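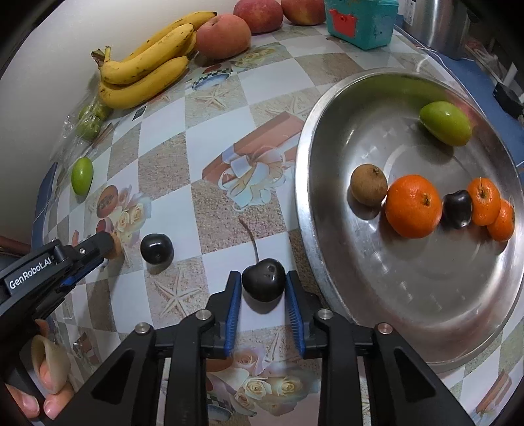

Question du dimanche : est-ce qu'une machine saurait ranger les fruits chez moi ? Je lis tout ce que je trouve là-dessus depuis janvier et je suis de plus en plus emballé. Petit fil 🧵

Une pince à deux doigts, sur le papier, c'est tout bête. Ça s'ouvre, ça se ferme. Et pourtant avec deux doigts on peut déjà débarrasser une bonne partie d'une table de cuisine, je trouve ça génial !

Le fruit, c'est le test que je préfère. Une mandarine, ça roule. Une pêche mûre, ça marque si on serre trop. Une banane, par où on la prend ? Et la cerise : par le fruit ou par la queue ? (Moi, par la queue. Une pince, je ne sais pas, les deux camps se défendent.)

Mon favori reste le kiwi. La peau accroche bien, la forme est presque régulière, mais selon sa maturité il est dur comme un caillou ou mou comme du beurre, et à l'œil impossible de savoir. Il faut sentir la pression.

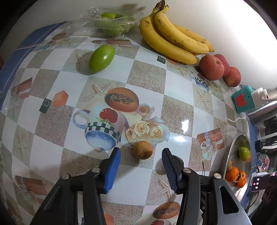
Le kiwi entre les deux doigts ouverts, les bananes et les pêches au fond.

Autre truc que j'adore : les nappes à motifs. Une pomme imprimée, pour nous, c'est une pomme imprimée, on n'essaie pas de l'attraper. Un programme doit l'apprendre. Et l'inox qui reflète tout, pareil, bonjour les faux fruits.

Karthikeyan Bangera, avec qui j'en discute souvent, est plus prudent que moi. Son critère : 100 fruits mélangés, 100 fruits rangés, zéro pêche abîmée, et dans une cuisine que la machine n'a jamais vue. Il a raison d'être exigeant, une démo réussie 2 fois de suite ne m'apprend pas grand-chose non plus.

Alors, prêt pour la maison ? Pour trier un plateau tranquillement, j'y crois très fort. Pour vider les courses pendant que les enfants courent autour, pas encore.

Et chez vous, quel fruit vous donneriez en premier à une pince ? Je prends toutes les réponses, même la grenade 😄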